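Call for Participants: Home Cooking Diary Study in Emalton and Risden

The Meléndez Household Food Project is looking for adults who cook at home and who are willing to write about it during 16 days. We would like to learn how people decide what to eat in the evening, what they do with the food that remains, and how these small decisions change when the week becomes busy. Recruitment is open now and continues until the end of November, or until all places are filled.

About the project

Many studies about food at home ask people to remember what they ate last month. We have tried this method ourselves and we were not satisfied with the answers. People remember the birthday dinner very well and forget the toast they had standing at the counter. For this reason we work with diaries, which are filled in on the same evening, in the participant's own words.

Our first round was held in Risden last spring. The participants sent us 834 diary entries, and reading them was a great pleasure for the team. Some entries were one line long ("soup again, the children did not complain"). Others were almost letters. From these entries we learned that the question of leftovers is more complicated than we expected, and the second round will give more attention to it. We also want to hear more from people who live alone, because they were few in the first group.

We are looking for 57 participants in total. Both towns are welcome, and also the villages on the Jelel bus line.

Who can take part

You can apply if you:
- are 18 years old or older
- live in Emalton, in Risden or along the Jelel bus line
- cook an evening meal at home at least three times in a normal week
- have a stove or a microwave that you can use every day
- can write in English or Spanish, in simple sentences

You do not need to be a good cook. Heating a frozen dinner is cooking for the purposes of this study, and we ask you kindly not to change your habits for us. We do not give points for vegetables.

Only one person from each household can participate. If two people share the cooking, please decide between you who will keep the diary, and that person may also write about the meals made by the other one.

Unfortunately we cannot accept people who work as professional cooks or who are employed by a food company. We also cannot accept people who are following a diet ordered by a doctor, as their choices are made in a different way and we would not be able to compare them fairly.

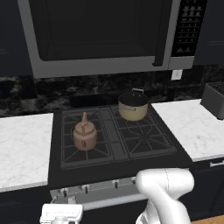

Microwave above, gas cooktop below: the diary has a section for each.

What you will be asked to do

Before the diary begins there is a first conversation by telephone, which takes 30 minutes or a little less. We ask who lives in your home, where you usually buy food, and which kitchen equipment you use the most. There are no wrong answers, and you can skip any question.

After that you keep the diary for 16 days in a row. Each evening you fill in one page. The page asks what you prepared, when you decided to prepare it, who ate it, and what happened with the rest. There is also an empty space at the bottom for anything you would like to tell us — a recipe, a complaint about the price of eggs, a plan that went wrong. In the first round this empty space was the part we read with the most interest.

You can choose between a paper diary and an online form. The paper diary comes by mail with a return envelope, and the postage is already paid. The online form works on a phone and stays open until 2 in the morning, so that people who work late can also finish their page.

If you miss an evening, please leave that page blank and continue on the next day. It is better for us to have a blank page than a page written from memory. Participants who miss more than four evenings can still finish the study, but the payment will be smaller.

At the end there is a group meeting of two hours in Emalton, with tea and sandwiches. The meeting is optional. You will meet other participants there and we will present the first results.

Payment

Participants who complete the telephone conversation and the diary receive $174. Those who miss more than four evenings receive half of this amount. The group meeting is paid separately with a grocery card, and we cover the bus fare on the Jelel line in both directions. 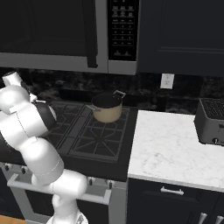

Kitchen with dark navy cabinets, a gas cooktop and a toaster.

Your privacy

Your name is kept apart from your diary, and only two members of the team have access to both. We may use short sentences from the diaries in our reports, always without a name and without details that would let a neighbor recognize you. If there is a page you do not want us to quote, mark the box in the corner of that page.

You may leave the study at any moment and you do not have to tell us why. In this case we will destroy your diary if you ask for it, and you will be paid for the evenings you completed.

How to apply

Please fill in the short application form, which you can find on the project page or at the front desk of the Emalton and Risden public libraries. The form asks for your age, your town, the number of people in your home and the best time to call you. We call between 10 in the morning and 7 in the evening.

We answer all applications, also the ones we cannot accept. The answer normally comes within two weeks — please check your spam folder before writing to us again. If more people apply than we have places, we will choose in a way that gives us different ages and different sizes of household, and the others will be put on a waiting list.

Questions about the study can be left on the project's voicemail, in English or in Spanish. Please say your telephone number slowly, two times.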